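What the Arm Leaves Behind

Jul 18, 2026

The packing room at Clavdale had 43 people in it when I started there and has 35 now. Management would like it noted that none of the eight was let go. Two retired, some moved to the loading side, and the others left for jobs closer to home and weren't replaced. I accept all of that. I also notice that the work those eight people did still gets done, and that the company gave a lunch with printed menus when the first arms were switched on.

I spent six years in that room before I moved to the office upstairs, so I'm not neutral and I won't pretend to be. We pack small parts for hearing aids and dental tools, things that come in little cups and go out in little boxes. It's dull work if you describe it to a stranger. If you do it, you find out fast that there are right ways and wrong ways, and that the right ways aren't in the binder.

The pitch from Trusus, the outfit that sold us the system, was that the arms would take the boring part and leave people the interesting part. I have heard this sentence in three different meetings from three different people, and I've yet to hear anyone name the interesting part. When pressed, the sales engineer said "supervision." So we went down to see what supervision looks like.

It looks like standing. A person stands at the end of a bench with a tablet and watches an arm reach for something. If the arm gets it, the person does nothing. If the arm doesn't get it, the person taps the tablet, moves the part a little, and taps again. On the old line a decent packer changed position maybe every few seconds and talked the whole time. On the new one you can't really talk, because looking away is the one thing you're told never to do.

The screens at each station show what the arm's own wrist camera picks up, and the operators are supposed to judge from that whether a pick is going well. I'd invite anyone who signed the purchase order to try it for one shift. Much of the time the view is a blur of white with a black finger poking up into it and the arm's own shadow spread over the middle.
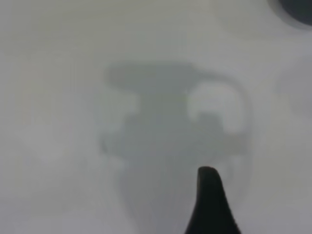
Seo-ah Do disagrees with me about nearly all of this. She thinks I've gone soft on the old line because I no longer have to stand at it, and that anyone whose wrists hurt every night by the second year would take the tablet and say thank you. Her own wrists are better than they've been in a long time, and she'd like that to count for something when people upstairs write essays.

It does count. I had the same wrists, and I remember the bag of frozen peas. If the arms did nothing except spare people that, I would have bought them myself. My trouble is with everything that got bundled in with the relief and sold as one package.

Take pay. A packer used to move up a grade by learning a second product family, then a third. It took a while and it meant something, and it showed up in your check. Operators have one grade. The tablet is the same for every product, so there's no second family to learn. The company calls this "simplified progression." A ladder with one rung is certainly simple.

Take the numbers, too. Every station now logs its stops, and the log has a name on it. Last September one bench recorded 1468 stops in the month, and the operator was called in to explain them. She couldn't, because she hadn't caused them. The cups had come from a new supplier and had a shinier lip, and the arm kept closing in the wrong place. On the old line she would have said "these cups are bad" over her shoulder and the whole room would have known by lunch. Instead it took a review with a slide deck, and the supplier change was on the second to last slide.

I don't believe the machine was at fault there, and I'm tired of hearing people curse at it. It closes where it's told to close. What bothers me is that we built a system in which the person nearest the problem had the most explaining to do and the least say.

Ifeoma Tamuno trained me, and a good many others. She could tell a short cup by the sound it made going down on the bench. Before the changeover a consultant followed her for two days and wrote up what she knew. It came to a page and a half. I've read it, and everything in it is true. The sound isn't in there. When she retires, we'll have the page and a half.

The next phase is supposed to bring in almost 1000 more picks an hour across the floor, and I've been asked to help write the announcement. I've told them I'd like three things in it before I put my name anywhere near it. Operators should be able to stop a station for a bad batch without the stop landing on their record. There should be a second grade, with real money in it, for people who can set up a station and correct it themselves. And they should rotate off the screens every hour and do something with their hands.

The reply so far is that the first is under discussion and the other two are "out of scope for the rollout." I've asked whose scope they're in. I'm still waiting on that, and the draft is still sitting on my desk with the headline filled in and nothing under it.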